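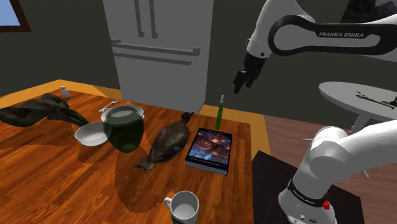 The returns desk at Jotirmont's Sesden warehouse gets its first robot arm in June, and for the past two months the people who work there have been trying out the job on a simulator. Returns is the part of the building where anything can come out of a box. One order is a mug and a bowl, the next is a book, a spoon and a brown duck figure, and they all have to be picked up, checked and sent to the right shelf. In the simulated version the mixed goods sit together on a wooden table, with a single white arm at one side and a two-finger gripper that comes down from above. A flat book and a slender bottle need very different grips, and most of the practice so far has gone into that difference.

Nazanin Bakhtiari runs the desk and has sat in on most of the practice runs. Her list of hard items went to the software team in the spring. Glass is at the top of it, followed by anything with an odd shape that won't lie flat. She asked that damaged items stay with people for now, and the project team agreed. A person will open every box, look at what's inside and decide if it can be sold again. The arm takes over after that, moving the sound items from the table into totes.

There are 41 people on returns across both shifts. No jobs are being cut as part of the project, and the hours stay as they are through the end of the year. What changes is the mix of work. Four people on each shift now do nothing but sort and tote. Two of those spots will move to inspection, where the backlog is, and the other two will look after the arm, which means clearing stops, resetting it and logging items it couldn't pick.

Roland Hollis has sorted at Sesden for nine years and is one of the first to train for the new role. "My wrists won't miss the totes," he said. "I do want to know who gets called when it stops at 4 in the morning and there's a full line behind it." The answer for the first stretch is Kieran Catterall from maintenance, who will be on nights while the arm settles in. After that the night lead will have a phone number for support.

Practice runs have used 204 items from the real returns list. The arm handled 167 of them without help. The rest are being worked through now, and anything still on the list in June will go in a bin marked for hand sorting.

Pay for the new role is still being worked out. Tracey Ellwood in HR expects to have a grade for it before training starts and will post it on the board by the break room. Until then, anyone who signs up keeps their current rate and shift premium.

Sign-up sheets are at the returns desk and in the Pickering building. You don't need any computer background. Training is on paid time, in small groups - ask Nazanin if you'd like to sit in on a practice run first.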